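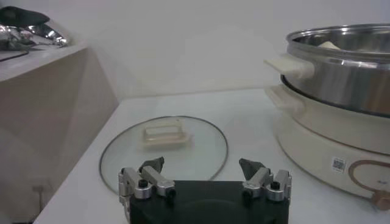
A round glass lid on a white tabletop.

Urbridge is looking for home cooks to test recipes

We are a small publisher of cookbooks in Gistimow. In September we start the tests for our next book, Prondum, a collection of soups, stews and rice dishes cooked in one pot. For this work we need people who cook at home at least 4 evenings in a week and who like to write down what they did.

You do not need to be a professional. It is even better for us if you are not, as the book is made for usual kitchens with usual stoves. Our editor Barış Kılıçarslan will read all your notes himself and will answer you in person.

What you will do

You receive 2 recipes each week by e-mail. You buy the ingredients, cook each recipe one time exactly as it is written, and fill in a form of one page. In the form we ask how long the preparation took, at which step you had a doubt, if the salt was right for your taste, and how many persons ate from it. Please do not improve the recipe while you cook. If you think that it needs more garlic, write it in the form and we will discuss it.

Some of the dishes must rest under a lid after cooking, so you should have one that closes well. A kitchen scale is also necessary. We do not work with cups.

What we offer

The cost of ingredients is paid back every second week against the receipts. In addition you get a fee of 416 dollars for the full test period, paid at the end. Your name will be printed in the book if you wish so, and you receive a copy when it is out.

Who can apply

You must be an adult and live in Gistimow or in Minami, because we would like to meet all testers one time in our office before the start. The meeting is in the evening, at 6:30 p.m., and there will be soup. We have vegetarian recipes for testers who do not eat meat. Unfortunately, for people with strong nut allergies the program is not suitable, many recipes contain walnut or almond.

How to apply

Write us a letter of maximum 800 words. Tell us which dish you cook most often and describe it so that a neighbor could cook it after you. Please add also what kind of stove you have, gas or electric. A résumé is not needed.

Send your letter to the Urbridge office, to the attention of Barış Kılıçarslan, with "Prondum tester" in the subject. Every applicant will receive an answer, also when it is negative.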